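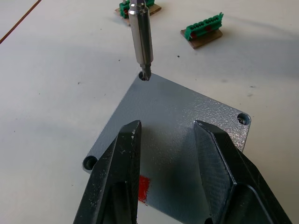
Gray plate on the white bench, bit at the top hole.

About Tredlow

Hi, I'm Gillespie, and I run Tredlow, a small assembly shop in Brarnbridge. We put things together for people who make things but would prefer to skip the last part, the part with all the screws. If you've got a box of parts and a drawing (or even a box of parts and a good phone manner), we can probably help.

I started the shop after a long stretch at a furniture hardware place, where I was the one who got handed every bracket that didn't sit flat. I liked it! My boss thought I was odd. I'd stay late with a bad bracket and a straightedge and go home happy. When the lease came up on a unit at the back of Mamside Yard, I signed it, bought two benches and a lot of bit holders, and told my wife it would be a quiet little business. It was very quiet for the first winter. Then in June a lighting company sent us 200 wall brackets with a note that said "can you do these by Friday week," and we've been busy ever since.

What we do

Mostly we do small metal work, by which I mean fastening it, not making it. Mounting plates, brackets, cover panels, hinge sets, little enclosures, that sort of thing. Parts come in already cut and coated, we check them over, we fit the hardware, we pack them so they don't rub, and they go back out. The smallest job we've taken was 7 pieces and the biggest was 2957, and I'd be glad to have either one again, though maybe not the big one in August.

I have a real soft spot for plates. A plate looks like the simplest thing in the world until you have to put a screw in each corner and have the whole lot sit even. We start every screw loose, all the way around, and only then go back and bring them down, working across from corner to corner. If you tighten the first one right off, the last hole always seems to have wandered. I learned that on somebody else's time and I'm grateful to them.

Textured coatings come through here a lot, the hammered silvery gray kind especially. It's a lovely finish and very forgiving to look at, all those little bumps and dimples, but a slipped bit will still leave a bright line across it that you can spot from the doorway. So we're fussy about bits. We match the bit to the recess before anything else happens, we throw out the worn ones, and we keep the shaft straight up over the hole. A worn bit costs less than lunch. A new coating costs a good deal more than that, and then you wait for it.

The bench tops are white, and people do ask about that. I went back and forth on it. Dark tops hide the scuffs, but a dropped screw on a white top shows up right away, and so does any grit that would scratch the back of a part. We wipe them down between batches and live with the scuffs.

Who we are

There's me, and there's Alistair MacAulay, who joined when I finally admitted I couldn't do the bench work and the paperwork on the same day. Alistair came from bicycle repair and has the best hands for a stubborn thread I've ever seen. He also set up our bit racks, and if you borrow a bit from his rack you'd better put it back in the same slot — he will know. We bring in extra help for the larger orders, and I still do a full morning on the bench most days.

We named our big storage cabinet Gatti, after the street my grandmother lived on, so if you phone and hear someone shout that your parts are in Gatti, they're safe and they're labeled.

Working with us

Send us a sample first if you can. One finished piece and one set of loose parts is ideal. We'll build it, tell you how long it took, and give you a price per piece that stays put for that order. If a hole is off or a screw is the wrong length, I'll call you before we carry on. I don't like surprises in my own inbox and I try not to put them in yours.

Our normal minimum is 22 pieces. If you've got fewer, call me anyway, I can often slip a short run in between two longer ones.

Visitors are welcome with a bit of notice. Come in through the yard gate, go past the tire place, and look for the green door with the dent in it (delivery truck, not us). There's coffee, and if you're lucky Alistair will have brought his shortbread.

Page last updated 2/10/19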